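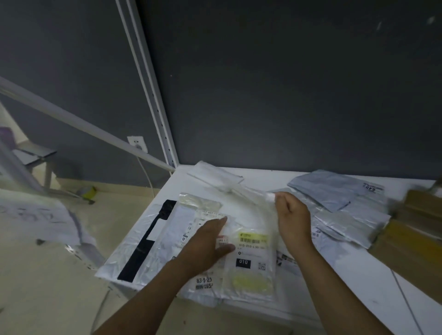
Plastic mailers on a white table, January

Sunday, late

Nearly the end of the month and I am still being asked how the no-buy is going. It's going fine. I have bought food, bus tickets, a box of plasters and one replacement bulb for the landing, all of which are allowed. I've stuck to it more out of stubbornness than belief. I said I would in the pub before Christmas and I can't now be the first to crack.

What I did today instead of shopping: read about not shopping. Two hours of it, with the heating on, so I don't suppose I came out ahead. The thing that gets me about these challenges is how much reading there is. There are trackers you can colour in. There's a woman with a podcast. There is a no-buy planner with a ribbon and a pocket at the back, and it costs more than I usually spend on a jumper. Estora had a whole page of them, with a banner across the top saying Spend Less This Year and a timer counting down to the end of the offer. I sat and watched the timer get to nothing. It started again.

The claim is that if you stop for a month, the wanting goes away. I wrote that down on the first of the month so I could check it fairly. Week one, I wanted a lamp. Week two, I wanted the same lamp and also a different lamp. This week I don't much want either, but the clocks are no help, it's dark by tea and I still can't see to read in that chair, so I think what has gone is my energy and the need is still there. I don't see how you'd tell the two apart from the inside. The podcast woman says you just know.

Walked down to the bottom end of Woltard after lunch to get out of the house. Half the windows on the high street still say SALE and the other half say TO LET. Lerix has its closing down posters up again. It was closing down when I moved here. Went into Kushwaha for milk and came out with milk, and felt far too pleased with myself about it, like a dog that has walked past a bin. 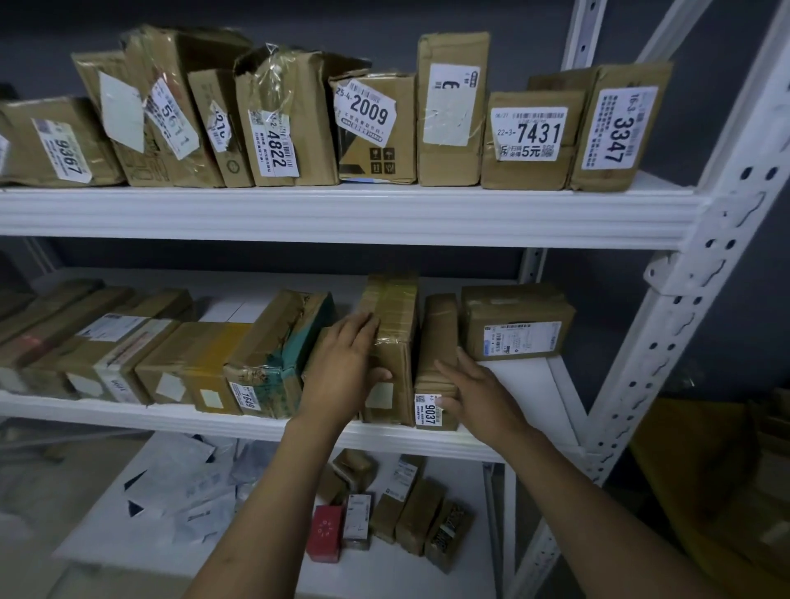

On the way back I tried to work out what the month has saved me. The tracker people want you to write down everything you would have bought and add it up, and then that's your saving. I did it their way first and got a lovely big number, since I'd put down a coat. I was never going to buy the coat. I've been never going to buy that coat for four winters. Take out the coat, and the second lamp, and the bread tin I only looked at because someone on a forum said not to, and it comes to over £80. Which is nice. I'm not turning my nose up at it. But the gas bill came on the same morning I did the sum and ate the lot, and no one has made a tracker for that.

I also don't believe in the number because of February. Everybody I know who has done this has a list. They call it a wish list or a waiting list, and on the first of the month they go down it like somebody let out of hospital. My neighbour across the landing did it last year and had so many deliveries in one week that I took in more of her post than my own. She says it was still less than she would have spent. It may have been. She didn't keep the receipts and I didn't like to push.

So the question I keep coming back to is whether a month off changes anything or just moves it along a bit. I moaned about this in the last entry and got the usual mixed bag underneath.
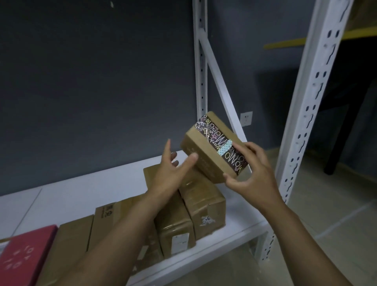

One reader says I have missed the point entirely, and that the month was never meant to save money. According to her it is there to show you when you shop, the hour of the day and the mood you are in, and she found out that nearly all of hers was done between nine and eleven at night with a glass of wine. She has moved her phone charger into the kitchen and that was worth the whole month to her, whatever she spends in February. She adds that I sound tired and should buy the lamp.

I've thought about that on and off all evening and I'll give her the charger. It's a proper thing to have found out and it cost nothing. I'm less sure you need a month for it. I could have told you in an afternoon that I shop when I'm putting off ringing the dentist. And knowing it hasn't made me ring him.

Other things that were promised and haven't come:

More time. There's the same amount. I used to look at things for half an hour and now I read about people not looking at things.

A tidier house. Nothing new has come in, true. Nothing has gone out either. The spare room is exactly as bad as it was and the door still has to be leaned on.

Feeling grateful for what I own. I feel about the same towards it. I did find a torch.

Better sleep. I really don't know where they got that one.

I tried the other half of it too, the inbox half, where you go through and unsubscribe from every shop that writes to you. There were 994 unread when I started. I did an hour on Thursday and every single one asked me why I was leaving and whether I'd like to hear from them less often instead. One offered me a discount to stay. Another wrote to confirm I would no longer be written to, and then wrote the next day to see if I'd changed my mind. I would guess I've got rid of a third. The rest will have to wait until I'm in a better temper, or ill.

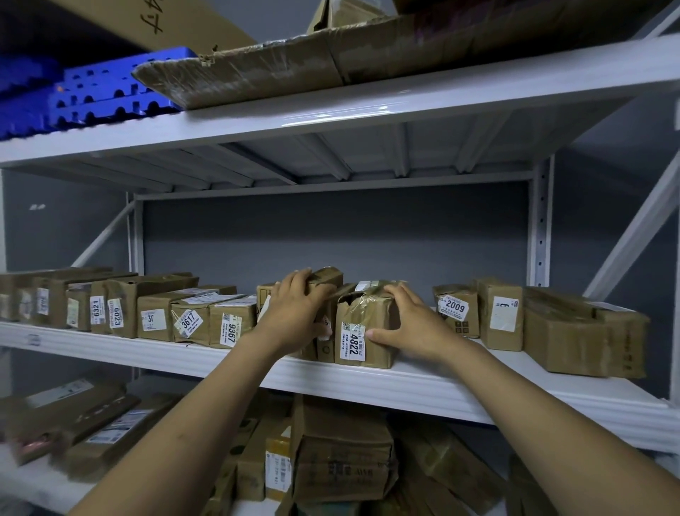 Woltard Diarist

Later. Couldn't settle, so got up and made toast and read the above back. It's grumpier than I meant. There was one good evening in the second week when I mended the strap on the brown bag with fishing line, badly, and it has held. I would have replaced that bag without thinking. So put that down on the other side, one bag.

I don't think it proves what they say it proves, though. My gran mended everything and she wanted things all the time. She wanted a fur hat for most of her life and told everyone about it. She just didn't have the money, and there wasn't a ribbon in it.

Will see the month out. Then I'll leave the lamp a week to be sure, and then I expect I'll buy it, and I'm not going to write down how I felt. Must find something for under the wobbly leg of that chair as well. Cardboard would do.

Dentist tomorrow. Ring before ten.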